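Praltalside Amateur Boxing Results

Version 2, August 7, 2020

A table of amateur bouts held at club shows in Praltalside, with one row per bout. There are 490 rows in all. Of these, 449 have a full result and the rest have the pairing only, usually where the printed programme survived but the judges' slips did not.

Files

bouts.csv holds the results. clubs.csv holds club names and the short codes used in bouts.csv. Most boxers come from the Vadusine and Drovovero gyms.

Columns: bout_id, show, red_club, blue_club, weight_kg, rounds, result, method. Boxers' names have been left out. Weights are as written on the day and have not been rounded.

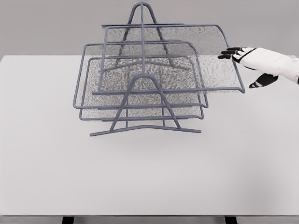
Are exhibition bouts included?
Only where a winner was declared. Skills bouts for juniors were left out altogether.

Known problems

The Hsieh Hall shows used 5 judges for finals, so split decisions there don't compare well with the others. Walkovers are marked "wo" in the method column and have no value for rounds. Some early rows give the weight class in place of a weight.

The next update is planned for September. Corrections should quote the bout_id.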